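Killik two-handled bowl, mint green
Reviewed 30 November 2024

I bought the Killik bowl in May because my old one had cracked and this one was the colour of a hospital corridor, which I find calming. It's plastic, it's round, and it has a loop handle moulded onto each side of the rim. I paid 5 dollars at Louro. The matching colander was out of stock and, judging by their website, always will be.

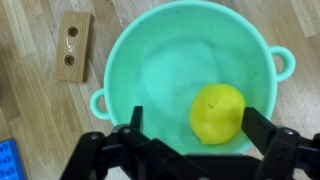
The loops are the selling point. You can get your fingers right through them, so it carries well even when you've overfilled it with soup, and it hangs off a hook for drying. They do make it wider than you'd think. Mine won't go in the cupboard beside the Lidby plates – I measured, then tried anyway.

On a crowded table it holds its ground.

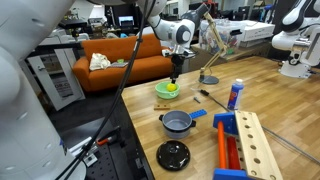 The green bowl on the butcher block, with a pot and a lid for neighbours.

Inside, the finish is smooth and a bit glossy. It shows every speck, so the fussy will be rinsing it twice. Tomato sauce left overnight gave mine a faint orange blush, and two goes with bicarb shifted most of it. The label says to keep it out of the microwave. I have obeyed, mostly. 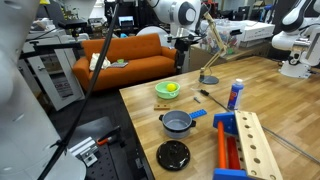
Would I swap it for a proper ceramic one? Claltico makes a lovely thing for 60 dollars and I'd have dropped it by now. The Killik has hit my kitchen floor more than once and come up unmarked.

Four stars. I'd have given the other one for a colander.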